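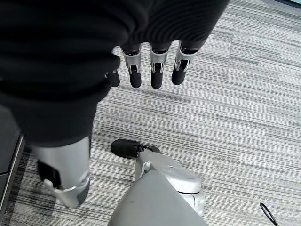

The email said doors at ten, so naturally I was there at nine-thirty, standing in the Drernholm parking lot with a granola bar and a name sticker that would not stick to wool. I had signed up for the open day at Pronach back in March, on the theory that a person who complains about robots as often as I do ought to meet one.

Pronach rents the back half of a building it shares with a flooring wholesaler. The email had promised "up to 130 guests." I would guess we were a good deal short of that, and at least a third of us were there with a child who had been told there would be a robot and wanted to know where it was, loudly.

First came coffee and a talk with slides. The robot project is called Furell, and the idea is household chores, the dull ones. There was a slide with the number 1244 on it in very large type, which was how many practice runs they had logged on bathroom tasks alone. I have cleaned a lot of bathrooms in my life and I have never once been given a slide.

Then they took us through to the demo area in groups of 22, and I got my first look at the place where all that practice happens.

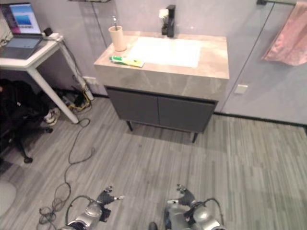
The bathroom at Pronach, with office attached.

I don't know what I was expecting. Something with more glass, I suppose. What they have is a vanity, a sink, a pink towel and a toothbrush, a step or two from somebody's laptop. It's nicer than my bathroom. The faucet is one of those tall black ones I keep looking at online and closing the tab on.

The chore of the morning was putting the toothpaste in the cup. That's the whole chore. Our guide explained that a tube is a rotten thing to pick up if you have metal fingers, because it's soft, it's slippery and it changes shape as it gets used up. The man next to me said his kids had the same trouble. He got a bigger laugh than anything on the slides, and I was jealous for several minutes.

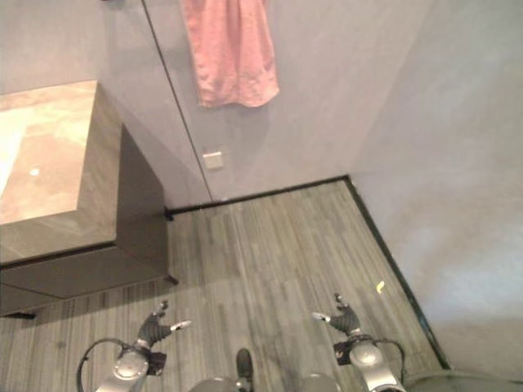 We were asked to stay behind a line of tape and to keep our voices down, which the under-tens took as a suggestion. I asked how long it had taken to get the robot to stand in a small room without bumping into the furniture. Longer than the hands, apparently. The guide said this with the look of someone who has ordered replacement cabinet doors.

There was also a partner company in the mix, Urrutia, which does something with the joints. I took a leaflet. I have read the leaflet twice and can report that they do something with the joints.

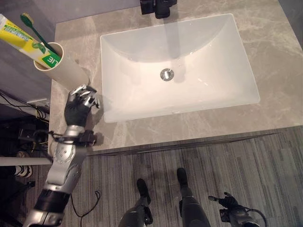 What got me in the end was how slow it all is. I mean that kindly – I had pictured a blur of efficiency and felt bad about myself in advance, and the pace on show was closer to mine before coffee. People stood and watched a hand near a cup the way they'd watch a golf putt. A little girl in front of me held her breath. So did I, a bit.

During questions someone asked what it would cost, and got a long answer without a price in it. Someone else asked if it could do the toilet. Not yet, they said, and you could feel the room's interest drop.

The gift table on the way out had pens, stickers and a tote bag for anyone who filled in the survey. I filled in the survey. Under "Which task would you most like help with?" I wrote "the fitted sheet," then ran out of room on the line and continued up the margin.

They're planning another open day in the fall, with a kitchen. I've already put my name down. If you go, park on the flooring side, and bring your own granola bar, as the muffins were gone by ten-fifteen.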